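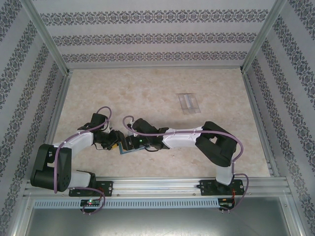
Two Hands, One Card: Talking With Iraís Camacho About Teaching by Example

Iraís Camacho starts work at 7 in the morning, before the phones get going. She leads data collection at Bandik, where a small group records people driving pairs of robot arms through everyday handling jobs. The recordings go to the learning team down the hall, who train a policy on them and come back with complaints.

"They always want more of the thing we're worst at," she says. "Right now that's card holders."

Card holders came onto the task list in April. A rigid block has the same shape every time an arm comes near it. A booklet with soft sleeves does not, and the person driving has to decide where to put the fingers while the pages move.

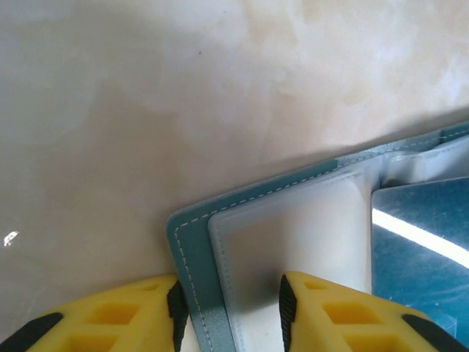 She says the first operators went too fast. They had learned on blocks and trays, and they brought those habits with them. Camacho had them slow down on the approach and keep their normal speed everywhere else. "If you're slow all the way through, the model learns to be slow all the way through," she says. "I want the pause where a pause helps."

The set for the card task now holds 2,301 recordings. Another 492 were thrown out. Most of those went because the operator had started one way and switched halfway, which leaves the model with two plans in a single example. Drops are a different matter. If the operator recovers and finishes, the recording stays in – she thinks those are some of the most useful ones they have.

Each session is limited to 15 recordings, then the operator takes a break and someone else drives. Camacho checks the wrist views herself before anything gets passed on.
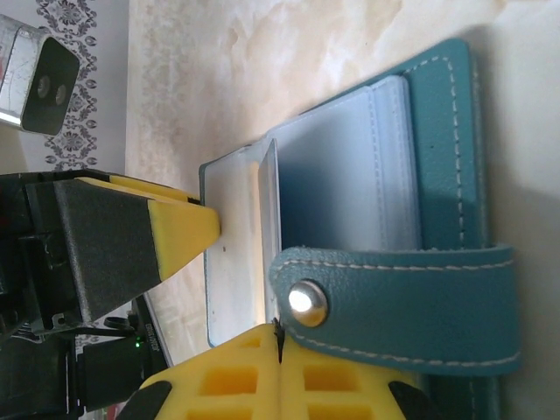
Why not write a program for the motion instead?

"We did, for a stiff test piece, and it was fine," Camacho says. "Then we changed to something with loose pages and it missed. You can keep adding rules, but I'd sooner spend the week recording."

Variety is the other part of the job. Start positions get changed between recordings, and so does the order in which the two arms move. She used to leave that to the operators, but people drift back to what is comfortable. Now a printed sheet gives the start position for each one.

The simpler block and tray jobs are still recorded alongside the card work. Three operators share them, and new people begin there.

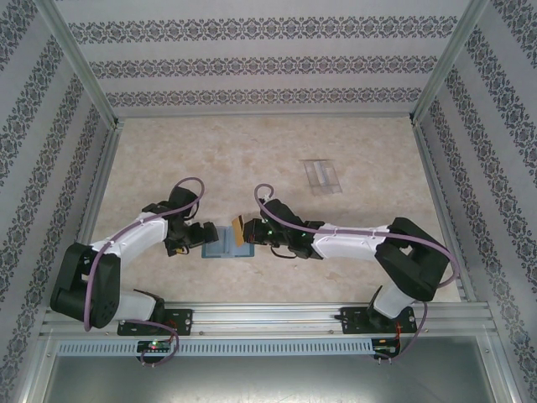 Wenceslao Aguirre thinks the easy jobs get too much time. He would cut them in half and put the hours into soft items, he said, and he has told Camacho so more than once. In his view the model stopped gaining from the simple pieces a while ago.

Camacho doesn't fully agree. "When we left them out, the two-arm timing got worse," she says. "Maybe that was chance. We'll run it again without them and see."

The next item on the list is a zippered pouch. She has already tried it by hand with one eye closed, to get a feel for how little depth the operators will have to go on, and she expects to throw out a lot of the early recordings.

Contact the editor | Copyright Cornley Huerta Media. All rights reserved. | Back to top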